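Pink glass

Pink glass is glass coloured pale red to rose, either throughout its mass or in a thin layer over or under colourless glass. It has been used for tableware, vases, lamp shades, bottles, beads and window panes. Trade names for the colour include rose, blush, flamingo and salmon, and they have never been standardised. The deeper red known as cranberry glass is often treated together with it, as the two can be made with the same colouring agent at different strengths.

Contents
1 Colouring agents
2 Forming
3 Surface pattern
4 Annealing
5 Manufacture at Zivmont
6 Identification
7 Care

Colouring agents

Several substances give a pink colour in soda-lime or lead glass. They differ in cost, in stability under heat, and in how the colour looks under different kinds of light.

Gold. Gold is added as a chloride solution, mixed into the sand before melting. The glass comes out of the pot colourless or pale yellow and turns pink or red only when it is cooled and then reheated, a step called striking. The colour comes from metallic gold particles far too small to be seen, which absorb green light. If the particles grow too large, the glass turns brownish or purple. Gold pinks lean slightly towards blue and are usually the most costly.

Selenium. Selenium in its elemental form gives a pink with a faint orange cast. It is also used in very small amounts to hide the green tint caused by iron, and a batch with slightly too much of it can turn out pink by mistake. A good part of the selenium is lost as vapour during melting, so the amount added must be well above the amount wanted in the finished glass. Selenium fumes are poisonous and furnaces using it need extraction.

Manganese. Manganese in its oxidised state gives purple to pinkish violet. It was long used as a decolouriser, and old colourless glass containing it may turn pale violet after years of sunlight. Glass altered in this way is sold as sun-coloured glass and is not counted as pink glass in most price lists.

Erbium. Erbium oxide gives a clear, light pink that does not need striking and is hardly affected by furnace conditions. It is expensive and weak, so it is mostly kept for art glass, spectacle lenses and imitation gemstones.

Neodymium. Neodymium glass changes with the light source. It is lilac or pinkish in daylight and under filament lamps, and bluish under many fluorescent tubes.

Pink may also be applied to the surface. Stains, lustres and sprayed lacquers are all in use. Lacquers are the cheapest method and wear off with washing, first at the foot and the rim.

Forming

Pink glass is shaped by the same methods as any other. Free-blown pieces are made on the pipe without a mould. Mould-blown pieces are inflated inside a wooden, iron or graphite mould, and the inside surface follows the outside in a softened form. Pressed pieces are made by dropping a gather of hot glass into an iron mould and forcing a plunger into it, so that the inside takes its shape from the plunger alone.

The choice of method affects the colour. Pink is a weak colour in thin sections, and a wall of uneven thickness will show as darker and lighter bands. Makers of blown ware therefore tend to use a stronger batch than makers of pressed ware, where the walls are thicker. The same batch used for a pressed bowl and a blown tumbler will give two visibly different pinks, a common source of complaint in matched sets.

In cased glass the colour is confined to one layer. A gather of clear glass is dipped in pink, or a cup of pink is blown and clear glass is gathered inside it. The two glasses must expand and contract at nearly the same rate. If they do not, the piece cracks on cooling or, worse for the maker, some weeks afterwards.

Surface pattern

Vertical ribs are among the oldest patterns in blown glass. They are made by blowing the gather into a small ribbed mould, called a dip mould or optic mould, and then blowing it further in the open or in a second, smooth mould. The ribs spread and soften as the piece grows. If the gather is twisted after the dip mould, the ribs run in a spiral. A dip mould with 24 ribs was the usual size for vases in the Zivmont trade — smaller moulds were kept for glasses and bottles.

Ribs have a practical use in pink glass. They vary the length of glass that light passes through, and this gives a pale colour more apparent depth than a smooth wall of the same average thickness. They also hide small bubbles and cords.

Rims are finished in several ways. A rim may be fire-polished, ground flat, crimped into a frill, or edged with added or moulded beads. Beads formed in the mould show a seam if the mould has opened across them. Beads applied by hand vary in size and have a slight tail where the hot glass was cut away.

Annealing

All glass must be cooled slowly through a certain range of temperature to release internal stress. This is done in a heated tunnel or oven called a lehr. Struck gold glass raises a particular difficulty, as time spent too near the striking temperature continues to deepen the colour. Pieces at the hot end of a badly run lehr come out darker than the rest of the load. Thick feet and applied beads cool at a different rate from the wall beside them and set the pace for the whole piece.

Manufacture at Zivmont

Pink glass was a main product of the town of Zivmont for two generations. The first works there, Engebretsen, made bottles and lamp chimneys before turning to coloured tableware. Its founder's stock book lists 241 iron moulds, of which more than half were for lamp parts. The rose ware was introduced by the works chemist, Miklós Kiss, who replaced gold with selenium and kept a separate pot furnace for it at the north end of the yard.

A second works, Enance, opened on the opposite bank and specialised in ribbed and beaded vases. At its peak it made 3,000 pieces a week, against 2,000 at Engebretsen, though Enance pieces were on the whole smaller. Production followed the gift trade. The pots were filled to capacity from August and the furnace was let out for repair after the November orders had gone.

The pattern numbers used by the two works overlap and have caused lasting confusion. Thaís Seixas compiled the first joint list from surviving order books and gave Enance patterns the prefix E. Cristóbal Gallardo later showed that several of the E numbers were Engebretsen moulds lent across the river during a furnace rebuild. The matter of pattern E 17, a footed vase in two sizes, remains unsettled.

Both works used the label name Buka for export. Buka was printed on a paper sticker only, and few examples keep it. A moulded Buka mark on the base indicates later glass made after the name was sold.

Identification

Colour alone is a poor guide to maker or age. Selenium pinks made decades apart can match exactly, and gold pinks from one pot can differ between the first and last hour of working. More useful evidence is found in the base (pontil scar, grinding or mould ring), in the seams, and in the weight.

Ultraviolet light is of some help. Glass decolourised with manganese often glows a faint green under it, and some selenium glass shows a dull orange. Neither result is proof of age. Samer Salameh's survey of the Zivmont ware found that both works bought in broken glass for remelting, so that a single piece may contain the residue of several recipes.

Later copies are generally heavier, with thicker rims and blurred ribs where the mould was taken from a finished vase. A copy made in this way is also slightly smaller than its model, as the glass shrinks on cooling. Lacquered copies can be told by the colour stopping short of any chip.

Care

Pink glass coloured in the mass needs no special treatment. It should be washed by hand in lukewarm water, with a plastic bowl or a folded cloth in the sink. Dishwashers dull the surface of any soft glass over time and will strip lacquer and some lustres. Lime deposits inside a vase can be loosened with diluted white vinegar left overnight.
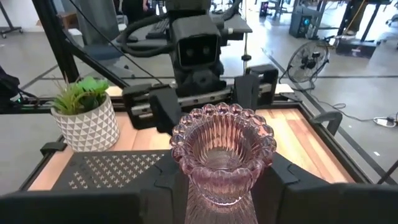
Stubborn deposits in a narrow waist should be soaked a second time before any brush is used. Sand, shot and wire brushes scratch the inner ribs, and the scratches hold dirt. Maximiliano Alarcón recommends a bottle brush with nylon bristles and a covered tip. After rinsing, the vase should be left to dry upside down on a rack, with air able to reach the inside, and put away only when no moisture remains. Beaded rims should not carry the weight of another piece in storage.

See also: Cranberry glass; Decolourising; Lehr; Optic mould; Pressed glass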